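Graziella Mazza
@grazmazza
2021-12-04

I've been keeping notes on switching our household from drip coffee to loose tea since August. A few people asked, so I'm putting it all in one thread.

The reason was boring. I was drinking coffee until four in the afternoon and lying awake at one in the morning. My doctor told me to stop caffeine at noon. I lasted eight days with nothing hot to drink after lunch and I was miserable.

So the rule became coffee before ten, black tea until noon, herbal after that. I have kept to it except for one wedding and one very long drive.

First thing I bought was a 500 gram bag of chamomile from Akgül, the grocery on the corner by the old post office. That is far too much chamomile. I still have most of it. Buy the small bag.

Second thing was a kettle with a temperature setting. Mine is a Wivex. It does the job. The lid is stiff and the beep is loud enough to wake the dog. You don't need one for herbal tea, which is fine with boiling water. Green tea is where it matters. I set it to 175 and stopped getting that bitter taste.

Ayten Ertürk (she's in the apartment across from us) makes black tea the Turkish way, with two pots stacked. Strong tea on top, plain water underneath, and you mix it in the glass. She lets the top pot sit for fifteen minutes. I would have called that stewed. It tastes good, so I was wrong.

She also told me to stop squeezing the bag or pressing the leaves. I had done that my whole life.

On lemon. I put it in chamomile, ginger, and plain black. I don't put it in mint. Never lemon and milk together, which I did once at work without thinking, and it curdled right away.

Honey goes in when the tea has cooled enough to sip. I don't know if that changes anything. My mother did it that way.

Storage. I had everything in glass jars on the windowsill because they looked nice. By October the green tea tasted like hay. Now it's all in tins in the cupboard over the toaster, with the date on masking tape. The jars have rice and lentils in them.

Cost, for those who asked. I spent $78 in the first month, most of it on the kettle. After that it has been $21 a month for two of us. We spent more than that on coffee, but we also still buy some coffee, so I'm not going to claim any savings.

Things I tried and won't buy again: the Wemano sampler (everything in it tasted of vanilla), hibiscus on its own, and anything with "dessert" on the label.

Things I'll keep buying: plain ginger, mint, a smoky black tea from the Tandier stall at the Saturday market, and rooibos. Rooibos is the one I'd give a coffee drinker first. It takes milk well and you can forget it in the pot for half an hour.

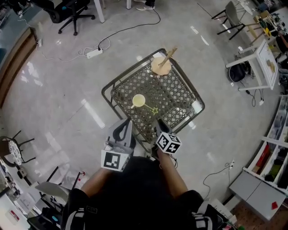
The other change is that I make smaller cups now. A big mug goes cold before I get to the end and then I microwave it, and reheated tea is bad. A small one gets finished.

If you only have tea bags, that's fine. Use one bag per cup, cover the cup with a saucer, and wait the full five minutes for herbal. Most of the weak herbal tea I've had in my life was two-minute tea.

Sleep report: I'm out by eleven most nights. I still wake up at five, but I did that before.

Someone asked about decaf coffee. I tried two kinds and drank both bags to the end without liking either. If you have one you'd buy twice, send me the name.

Also asked: does the chamomile make you sleepy? I can't tell. I drink it at nine and I'm usually tired at nine anyway.

Next on the list is learning to use the stacked pots without burning my hand on the top handle. Ayten uses a folded dish towel. I'll add to this thread when I've tried it for a few weeks.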